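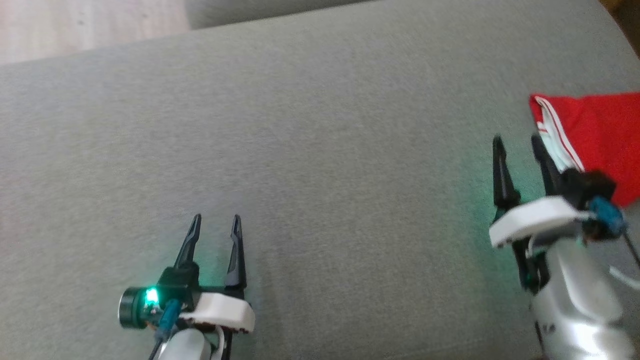
Saturday, June 17, 2023

Upholstery care record, lounge room. Entry by Ingvild Fagerlund; copy to Till Rathjen.

The light gray sofa is to be assessed for general wear before the cover order is placed with Berge. Work today was limited to the seat and the loose items.

1. Seat vacuumed with the soft brush head at the lowest setting, back to front.
2. Seams brushed by hand. Torunn Ekström's earlier note on lint along the stitching still applies.
3. Fabric cleaner (Dakley) diluted, 3 ml in 500 ml of water. Trial to be made on the underside of a cushion only, and left for one full day before anyone uses it on the seat.
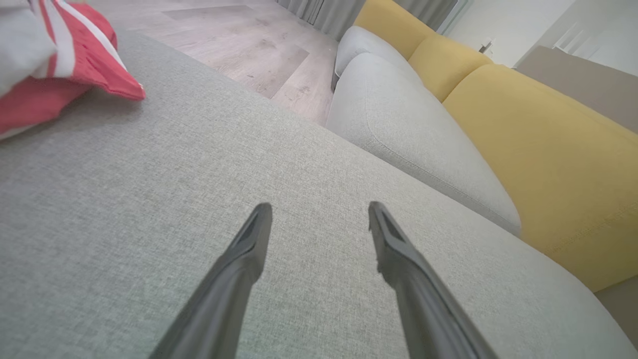
The red and white pillow has its own care instructions and must not be treated with the Dakley solution. Red dye is a risk on this gray – Solveig asked that the pillow cover be washed separately, in cold water.

Creasing at the bend of the seat cushion is slight. No repair is proposed. The cushion should be turned monthly and looked at again in September.

Open: confirm with Berge whether the quoted 78 cm depth includes the seam allowance. T.R. to call.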